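We got to the Carnden growers' open day a bit after nine, and the car park was already chockers. Mirko Marchetti took our group through the packing shed first (loud, freezing, loved it!) and then out to the trial beds, 24 rows of capsicums in every colour going.
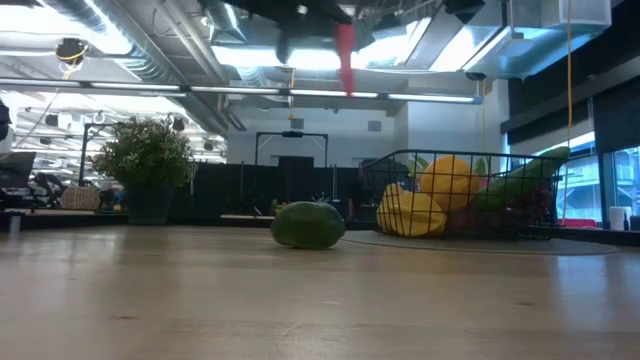 Yellow capsicums in the basket, with a big green fruit out the front.

Lunch was a zucchini fritter roll for $13 -- I went back for another. Audrey-Anne Landry's talk on saving seed ran well over time and I still had four questions. Next one's in May, and I'm bringing a bigger esky.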